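Do Reunion Albums Sell on the Music or on the Name?
Project report, Popular Music and Media
18/09/2013

Our group wanted to test a claim that comes up in nearly every review of a reunion record: that the band "still has it." We picked Kanach, a doom band that split up and came back with its second singer, and compared the reunion album, Grirnia, with the older records.

We collected 2,402 listener comments from the fan forum Presteck during August. Each was sorted by whether it talked about the songs or about the band being back together. Two of us did the sorting separately, and where we disagreed the comment was thrown out. That was probably too generous to our method, as the hard cases are the interesting ones.

Most comments never mention a song by title. The opening track, "Oláh," gets most of the attention among those that do, and it was also the free download. We doubt many people who praised the album in the first week had played it to the end. The press was not much better. Of the 13 reviews we read, only 2 had anything bad to say about the drum sound, which to our ears is flat and too loud on every track.

We also ran a listening test with 20 students, playing old and new songs without names. It took place in the ground floor room with the tile floor.
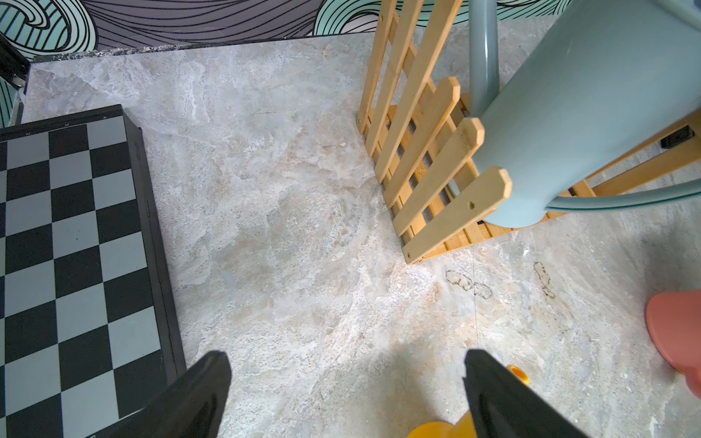 Fig. 1. Floor tiles, marble look.

The students could not reliably tell which songs were new. A fan would call this proof that the band has kept its standard. It could just as well mean that our listeners don't know doom metal, and we had no control group to settle it.

Sales figures were not available to us, so the question in the title stays open.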